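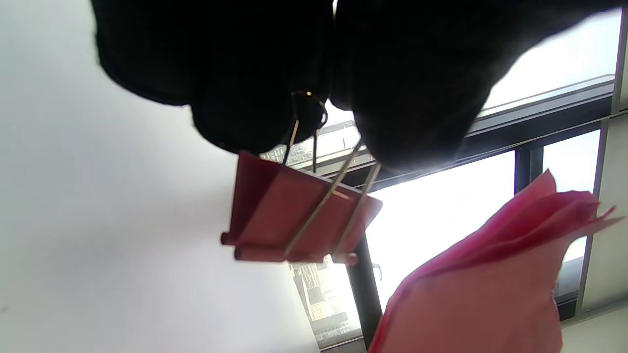

One reader of the last edition wrote in to say that 60 clips per item was plenty and the rest was padding. We have not seen that hold up, but we have not seen 300 proven either. Treat the counts in this section as starting points.

4.2 Recording pick-up examples with the Holtari hand tool

1. Put the thin and small items within reach: binder clips, tissue, light cloth, bags.
2. Start a new session and type in the item name. Use one name per item and keep it.
3. Close the fingers on the item, lift, hold for two seconds, set down, open.
4. Stop the clip before you reach for the next item.
5. Repeat until the counter reads 300, or until you get sloppy. Sloppy usually comes first.

Note: The Mellano uploader marks a clip "good" when the file is complete. It does not know if you dropped the item. Watch the clips yourself.

Caution: Recording toward a bright window can wash out the edges of thin items. The auto exposure setting is said to fix this. In our July set of 2167 clips it helped some and hurt others, so check a few before you trust it.
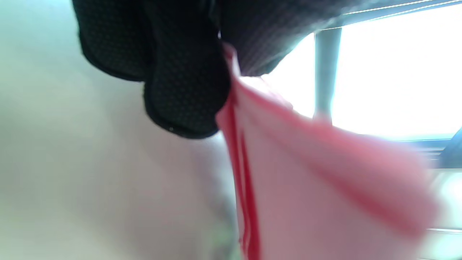 Stolarow asks whether soft items are worth recording at all when they never hang the same way twice. We think so, with less confidence than the sales sheet has.

4.3 Soft and see-through items

1. Pinch near an edge or a corner and lift straight up.
2. Change the pinch point every few clips. A set made from one corner teaches one corner.
3. Move slowly. Fast swings blur, and the sorting step keeps blurred clips anyway.
4. Label failed lifts as failed – do not delete them.

Note: We threw out over 832 clips before anyone asked what the failures were good for. They may be worth more than the clean lifts. We can't show that yet.

Caution: A rising score on the training page is no proof that the model can pick up your items. Hold back one full session and test on that.

For relabeling a finished session, see 4.5.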